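Open day at the Nadard mapping lab: a long drive for a short look

Category: Field notes / Water & mapping

The invitation promised "a full day inside the region's water data". I have been to enough of these to pack sandwiches, and the sandwiches were needed, the catering at Nadard being a tray of biscuits and an urn that ran out before the second talk. I drove 111 miles each way. I mention it only so that you know what mood I arrived in.

Nadard runs its mapping work out of a former seed warehouse behind the ring road. The sign on the gate still belongs to the seed people. Inside there is a decent reception, a corridor of student posters and, at the end of it, the room where most of the day took place, with a big wall map of the Cruzado reservoir and its feeder streams.

The Cruzado is why most of us had come. It goes green every summer, the anglers complain, the water company says it is watching closely, and by October everyone has forgotten. Nadard's claim is that it can now tell you where the green is coming from, using satellite images, a string of sampling points and a piece of software called Weltix. That is a large claim and I wanted to see what was holding it up.

Zdenka Ionescu gave the first talk. She is a good speaker and did not hide behind slides. The method, as far as I could follow it, goes like this: take the satellite pictures, pick out the colour that goes with algae, check it against bottles of water collected from a boat, then lay the whole thing over a map of farms, drains and sewage works. Where the green starts and the slope of the land agree, you have a suspect.

I asked how many bottles. The answer was 295 samples over the project, from 12 points on the reservoir. That sounded healthy until she put the points on the wall map and most of them turned out to sit in the southern half, near the slipway. The northern arm, where the two biggest streams come in, had 2. I asked why and was told that the boat struggles up there when the level drops. Fair enough, but the northern arm was also the part of the map painted in the most confident red.

To her credit, Ionescu agreed this was a weakness. The printed leaflet we were handed on the way out did not mention it.

After the break we were shown Weltix itself. I had expected something I could poke at. What we got was a recorded demonstration with the sound coming from one speaker, followed by ten minutes in which a man from Likero, who sell the field sensors, told us how well the sensors work. He had a nice case of them on the table. When somebody asked how often they need cleaning, he said it depended on conditions. Anybody who has left anything in a lake for a fortnight could have told him that much.

The tour of the working rooms was better. Each group got a quarter of an hour with the students, and ours had a young woman who had spent March redrawing drainage lines by hand, the official ones being wrong in places. She showed us a ditch that the old map sent uphill. I would happily have listened to an hour of this. It is dull, careful work and the whole project leans on it, and it got less time than the sensor salesman.

Fergal Ní Chonaill closed the day with a session on what happens next. A public version of the map is planned, which anyone will be able to look at from home. I asked whether it would show where samples had been taken, so that a reader could see which colours were measured and which were worked out. He wrote the question down. I have had a lot of questions written down over the years. 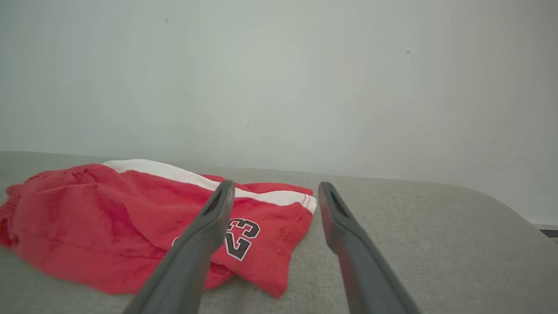 Red shorts, number 23.

Would I tell you to go? If you live nearby, yes. The people doing the work were open about it and the posters in the corridor are worth reading slowly — start with the one on cloud cover, which explains better than any of the talks why half the summer is missing from the record. If you are coming from further off, wait for the public map and see whether the sampling points are on it.

Parking is free but floods at the far end. The building is on one level throughout. Take your own lunch.

Comments

slipway_sam: I fish the north arm and I could have told them it was bad up there without a satellite. Nice to see it on a map though.

Marian T: I was in the other group and we never got the drainage student at all, we got a second go at the sensor table. Very annoyed now.

R. Oakes: A bit harsh on the leaflet. It's one sheet of paper, they can't put everything on it.

slipway_sam: They found room for the Likero logo twice.

Contact the editor | Text and pictures copyright of the author | Back to top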